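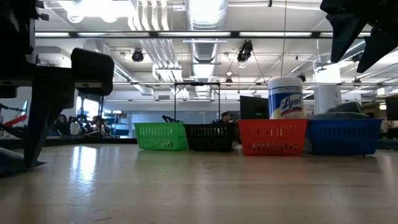

Do color-coded baskets do anything?

I have my doubts about color coding. Every tidying page swears by it, and most of them want you to buy 100 labels first. Four small plastic baskets, green, black, red and blue, will sort a worktable as well as any system I've paid for – Brista's drawer inserts included, and I gave those 2 months.

A few things I'd stand by:

Stand the baskets toward the back, so the front stays clear for work.

Wipes go in upright. A tub of Lysol that pokes up over the rim gets used. One in a cupboard doesn't.

Skip the lids. Slotted sides let you check what's inside, more or less.
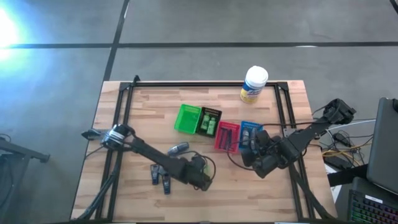 Khalil Saliba

As for giving each color a meaning, try it until September. Mine lasted 8 days, and then the cloths went wherever there was room.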